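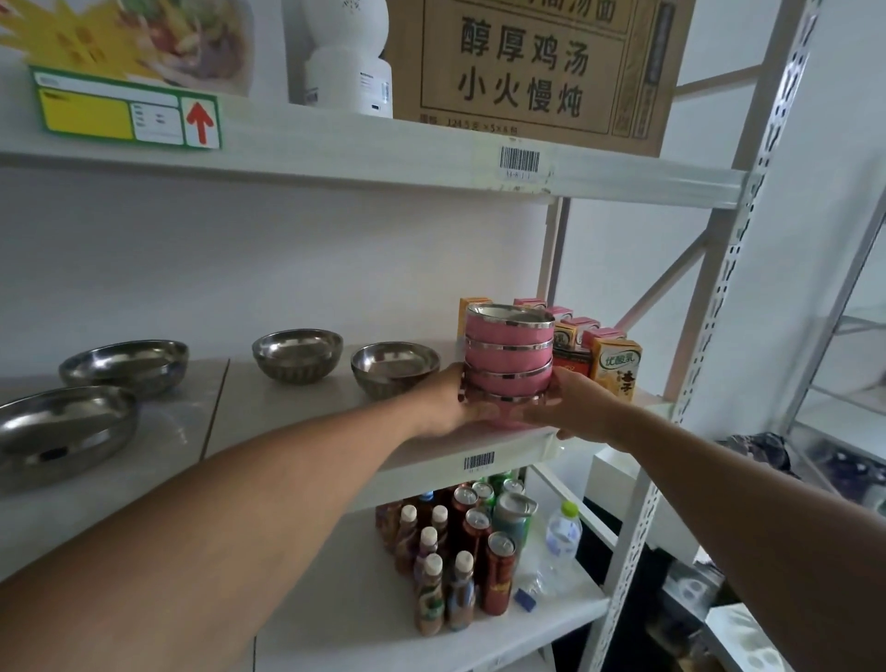 When does the Skernier night market open this year? The gates open at 6 p.m. on the first Friday in August, and the stalls keep serving until midnight.

Good news for anyone who spent last summer wishing the market ran longer: it's back for five Fridays this time, one more than last year, and the lineup is the biggest the town has put together so far. Organizers confirmed 297 stall bookings across the season, up from 271 last summer, and there is a waiting list for the two spots closest to the river steps.

The market takes over Mill Street and the lower half of the square, the same layout as before, with one very welcome change. The music stage moves from the corner by the pharmacy to the old loading dock, so the crowd watching the bands no longer blocks the way to the food. Anybody who tried to carry two bowls of soup through a brass quartet's fan club last year will be thrilled!

"We walked the whole street with a tape measure and a stroller," said Gisela Rathjen, who is running the market for the third summer. "If the stroller got stuck, we moved something. The dock was the answer, and the sound is better there anyway."

Food is the big draw again. Pesik returns with its potato dumplings (the ones with browned onion, which sold out before nine on every single night last year) and is adding a plum version for the later hours. Florari, the small bakery that opened on Lenz Street in the spring, will be baking flatbread on site and topping it with whatever the nearby farms bring in that afternoon – squash blossoms on opening night, if the weather holds. Reinhold Görtz is bringing his smoked trout, and he has promised to teach the filleting to anyone who turns up at his stall before seven.

There's plenty beyond dinner, too. Heike Rothe's secondhand book table has grown into a full tent, with a whole shelf of cookbooks and a reading corner for kids. The town's repair bench will sharpen kitchen knives while people eat, so bring them wrapped in a towel and pick them up before the last song. Seed swappers meet at the fountain at eight.

Admission is free. Seating has been a sore point in past years, and this summer the long tables will hold 300 people, with a row set aside for families until 8:30. Parking at the school is open all evening, and the number 4 bus adds a late run at 12:15 a.m. on market nights.

Diners can bring their own containers again, and most of the food stalls will take a little off the price for those who do. It was a trial last summer and so many people took it up that it's staying for good.

Musicians who want one of the remaining half-hour slots can sign up at the library desk through the end of the week. Opening night belongs to the Skernier youth orchestra, playing dance tunes from 7:30 – and yes, there will be dancing on the cobbles, so wear flat shoes.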